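Brown paper and tape on the work table: is it worth it?

Every tips page will tell you to cover your work surface with brown paper before you glue, paint or fix anything. I doubted it for years. A roll takes up closet space, the paper slides, and a decent old bedsheet costs nothing. I still think it gets oversold, but I do use it now for small repair jobs and for going through the toy bin.

Skip the fancy paper. The Gautier roll with the "protective finish" tore as fast as the plain stuff from Trelden, and glue came through both. What matters is that the paper lies flat. Roll it out curl side down and leave it overnight if you can. Pull it snug before you tape, and tape the long sides first.

The tape grid is the part I was ready to laugh at. Blue tape across the paper, squares big enough for whatever you're sorting. It looks fussy. It does keep the screws from one toy out of the pile belonging to the next, and that has saved me a search or two under the table.

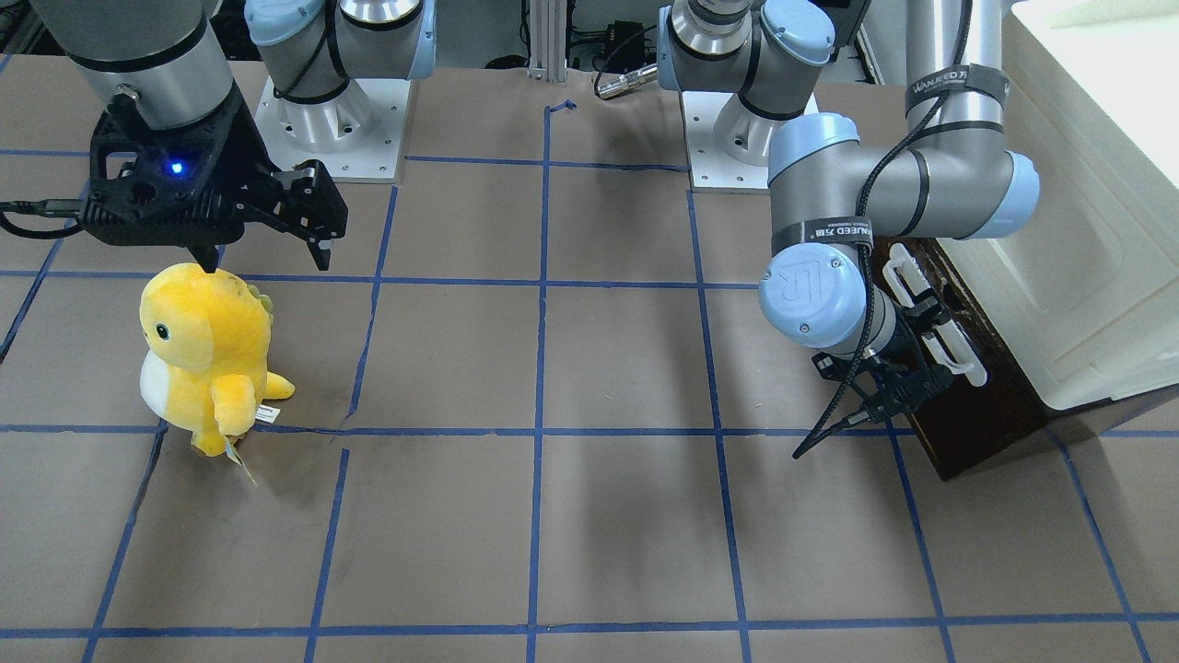 A reader wrote in to say the grid is a waste of good tape, and that five muffin tins from the thrift store do the same job and don't have to be thrown out. Fair enough for screws and batteries. A toy won't fit in a muffin cup, though, and tins get knocked over. I'd use both.

A few things I'd pass on:

Press the tape down with a fingertip, not a scraper. Scrapers catch the paper.

Don't leave tape on a varnished table through the summer. Filto says its tape lifts clean after weeks. Mine took a strip of finish with it in July — I was not amused.

Write on the tape, not the paper. When a square of paper gets ruined you can cut it out and patch it, and the labels stay put.

Paper won't stop water. If you're washing toys, do it at the sink and bring them over dry.

As for the Starkier mat people keep recommending, I priced it at 51 dollars. It may well be nice. I'll go on using paper until somebody shows me one with five years of glue on it.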